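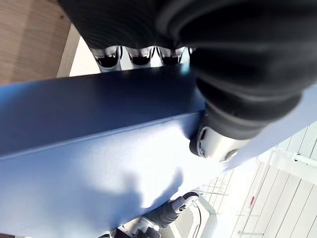 Blue box, long side, in direct sun. Pale wood panel at upper left.

Box Files and Low Cabinets: Storage Notes with Pictures
Posted 2024-02-13 in Records Room

The Vokholm site keeps its paper records in blue file boxes, stored flat in low cabinets of light wood. The gallery covers the box, the label pocket, the cabinet and the shelf. Notes on handling and layout are given with each picture.

Color varies with the light. The top face reads as deep navy when the sun is on the long side, and the side itself washes out to a pale blue. For this reason the boxes are sorted by label and never by shade. The Tveit and Cunditz series were bought in separate lots and are close enough in color to be confused at a distance.

A box holds up to 400 sheets of ordinary office paper. Above that the lid bows and the box no longer stacks square. Sheets go in face up with the oldest at the bottom. Staples may stay; binder clips come out.

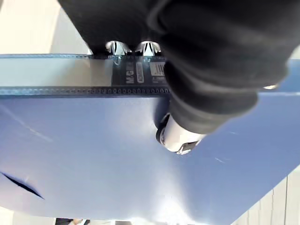 Clear plastic strip with a dark navy card inside, near the right end.

Labels are slid in from the side and can be changed without glue. Cards should be cut 2 mm narrower than the pocket. A tight card buckles in warm weather and is hard to pull out again. Series name goes on the first line, year range on the second, box number on the third. Use pencil for any box that is still being filled.

Old cards are kept inside the box until the next inventory check, then discarded. The Flenier files were relabeled this way in February and the old numbers are still listed in the index. 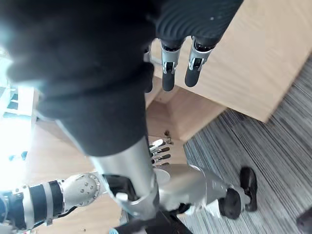

Blond wood panels at the cabinet corner, with a recessed inner panel.

The cabinets are the same model throughout the room. Panels are joined at the corners with screws. Check the joints once a year and tighten by hand with a screwdriver; a power driver strips the holes. The top surface takes a dry cloth. Spray cleaner leaves a haze on the finish and should be kept off the labels as well.

Shelf load is limited to 15 kg. Spread the weight across the full width and put the heaviest boxes over the side supports. Shelf pins are checked at the same time as the corner screws.
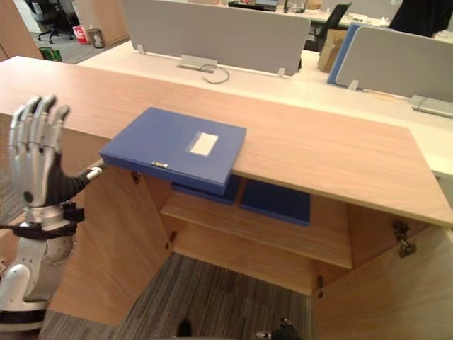

Closed file box on the counter, two more on the shelf below. Both doors open.

Working position for retrieval. Open both doors before taking a box out, as a single open door leaves too little room to turn a box lying flat. The counter top serves as the reading surface. A box set down with its front edge past the counter edge is easy to grip from below, but should be pushed back before the lid is raised.

Boxes go back flat, label up. Leave 22 mm clear above the top box for fingers.

Next in this series: shelf spacing and door hinges.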